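So I've been meaning to write this up since April and kept putting it off, mostly because every time I sat down to do it I got annoyed all over again and went and made toast instead. It's about my renter's policy. Specifically the bit where it renewed itself, went up by 40 percent, and I didn't notice for two months.

I know. I KNOW. I'm the person who tells everyone else to read their renewal letters.

What happened is that I signed up with Vuvlow when I moved to the apartment on Baudry Street, mainly because they were the first ones to answer the phone and the landlord wanted proof of cover before he'd hand over the keys. It was $14 a month, I set it to come out of my checking account, and then I forgot it existed, the way you do with a gym or a magazine. The first renewal went by and nothing changed. The second one, they moved me onto something called the Plus plan (I did not ask for Plus, I don't think I'm a Plus sort of person) and the price crept up along with it.

The letter did come. I found it later, in the drawer with the takeout menus, unopened. There was an email too, sitting in the tab where all the shoe sales go. So I can't say they hid it from me, much as I'd like to.

Anyway, one Saturday I was doing my bank statements, which I do with the radio on and a lot of sighing, and there it was. I called them right then and of course the office was closed. I called again after the weekend and waited 86 minutes on hold. I had it on speaker and cleaned the whole oven in that time, so there's one good thing I got out of the experience.

The woman I finally got was lovely, and I want to be fair about that. She went through the Plus plan with me line by line and it covers things like a bicycle stolen away from home (I don't own a bicycle), food spoiled in a power cut, and a higher limit for jewelry. My jewelry is one ring and a watch that stopped. She said she could put me back on the basic plan from the next payment, but the two months I'd already paid were gone.

I said could she check with somebody. She checked with somebody. They were still gone.

At that point I got stubborn and started shopping around, and this is the part I'd pass on to anyone renting. I got quotes from Wikden and Brakanier as well, and the prices were all over the place until I made them match. One had a tiny deductible and one had an enormous one, and one was quoting me for what my stuff is worth now, meaning next to nothing for a six-year-old couch, while the others were quoting for what it costs to buy a new one. Once I'd asked everybody for the same deductible and the same replacement cover, they were within a couple of dollars of each other. Very boring result after all that!
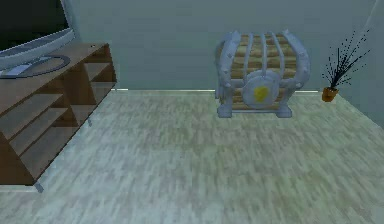
I went with Brakanier in the end. They charge by the year, and it came to $99 if I paid it all at once, so I did. The form took me nearly an hour because they want a figure for your belongings and I'd never worked one out. I'd been telling Vuvlow the same number since day one and I'm pretty sure I made it up in the parking lot. So I went room to room with a notepad and added it up properly — the coats were the shock, I had no idea I had that much money hanging in a closet.

One thing I nearly messed up: don't cancel the old one until the new one has started. I had my finger on the button before I saw the start date was the following week. My lease says I have to be covered the whole time, and my landlord is exactly the type to check.

I've put the renewal date in my phone now, with a reminder a month ahead, and I've written it on the kitchen calendar too. The Vuvlow letter is still in the drawer with the menus. I should probably shred it.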